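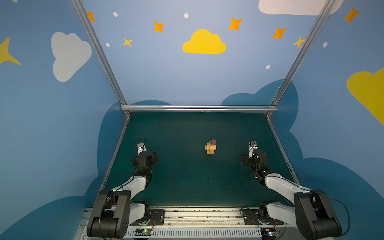
Can plain and painted blocks be stored in the same box?
They can, provided the paint has cured fully and the box is kept dry. Dark stains should be tested first with a damp white cloth on one hidden face. If color comes off, store that block in its own bag.

Mixed Wooden Blocks: Shapes, Surfaces and Stacks
Gallery page, Clornelton block notes
Text by Nneka Edet

The blocks on this page are catalogued as Lot 3890. It is a mixed lot, assembled from several incomplete sets, and includes natural wood, colored pieces, printed pieces and cut shapes. The lot was put together in February by Marius Enache from stock held at Flornthorpe. No attempt was made to match grain, finish or maker. Mixed lots are common, and most of the questions sent to these notes concern them: what stacks on what, which pieces belong together, and how to clean a face without losing the print.

The tan pile

Light tan pieces laid close together make a rough cross, with short ends projecting. A dark reddish-brown block rests at a tilt on the far right corner. A low layout of this type spreads its weight over a wide area and tolerates a good deal of variation between pieces. A block that is slightly out of square will rock on a tower but sits well enough in a flat layout.

Uneven stacks

Stacking a mixed lot is mostly a matter of overhang. Each piece has to carry the combined center of mass of everything above it, and that point has to fall inside the area of contact. When the pieces differ in length, the contact area is set by the smaller face. Rounded edges reduce it further. A block with a generous edge radius may measure the same as its neighbor and still give noticeably less support.
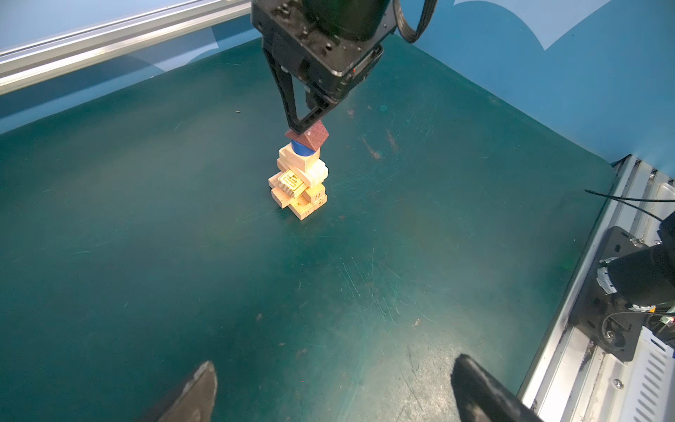
Prisms and other pointed shapes are normally left for the top. A flat side laid down gives a sound seat, but the sloping sides cannot carry anything above them without a matching piece. Curved blocks are more troublesome in the middle of a stack. A cylinder lying on its side touches the block below along a line, and any sideways load will start it rolling. Stood on end, the same cylinder behaves like any other flat-faced piece of its height.

Surface texture matters as well. A rough face grips, a lacquered face slides, and two lacquered faces together slide easily. Notched and toothed pieces hold on a flat block only at the tips of the teeth, so they are best turned with the teeth facing out to the side.

Interlocking pieces

Part of the lot consists of small cubes that join into a single body. These are handled as one unit once assembled. The joints are a friction fit and should not be glued. If a joint becomes tight in humid weather, leave the piece in a dry room overnight before pulling on it. If it becomes loose, a single pass with 600 grit paper on the mating faces is too much – the fit depends on very little material, and sanding only removes more of it. 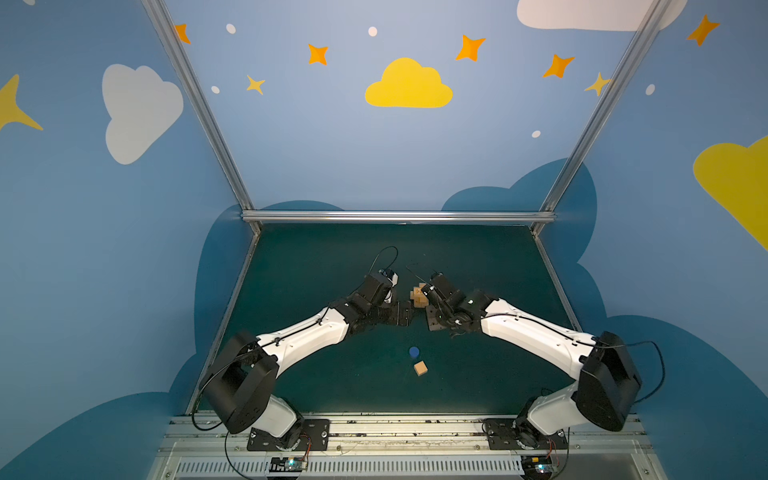 Light brown assembly of interlocking cubes, with an upright blue cylinder and a small light wooden cube on the table below.

Assemblies of this kind can be mixed with plain blocks, but the stepped outline leaves gaps at the sides. Short plain pieces fill the gaps. The catalog card for the joined cubes is 2306, which also covers loose cubes of the same wood. They are kept together in the tray because the loose ones are easily mistaken for ordinary small blocks, and the assembly cannot be completed without them.

Printed pieces

Numbers, small text and rows of characters appear on several of the blocks. Printing on wood wears in a predictable way: corners of each character go first, then the strokes that run with the grain. Blurred characters should be left as they are. Inking over them by hand hides the evidence needed to match a block to its set.

Dust is removed from printed faces with a dry brush, worked along the grain. Paper labels are brushed outward from the center so the edges are not lifted. Water is used only on plain faces, and sparingly. The Prernilo method, which uses a slightly damp sponge followed by a cotton cloth, is suitable for unfinished wood as long as the block is stood on end to dry with air on all sides.

Sorting on the mat

Lay the pieces out with space between them before sorting. Sort by cross section first, then by length, then by surface. Color is the least useful guide in a mixed lot, as pieces from one set may have aged differently. Grain is more reliable. Look at the end faces, where the stripes show how the blank was sawn, and compare them under a lamp set low to one side.

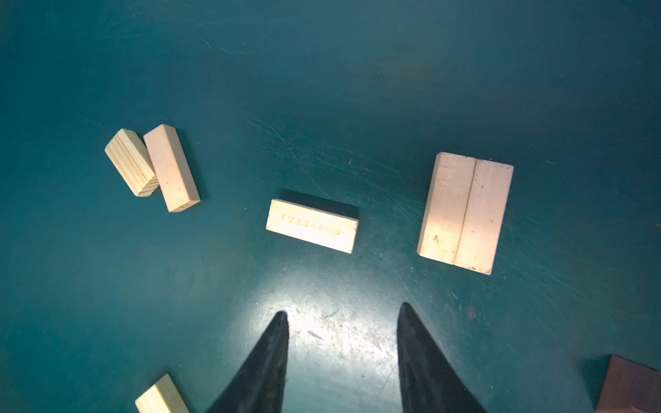
What is the best way to tell whether two plain blocks come from the same set?
Measure the width and thickness of both with a caliper, then compare the edges. Blocks cut on the same machine usually agree closely in cross section even where the lengths differ, and the edges will be finished to the same radius. End grain is a useful second check.

Storage after sorting

Flat pieces go at the bottom of the tray, cylinders upright along one side, prisms and notched pieces on top. Kassab trays with dividers are used here, with 6 compartments to a tray. Printed faces are turned inward and separated with plain paper. Leave the lid off for a day if any piece has been cleaned with water.

Corrections to the catalog numbers should be sent to Nneka Edet at Clornelton, with the lot number in the subject line.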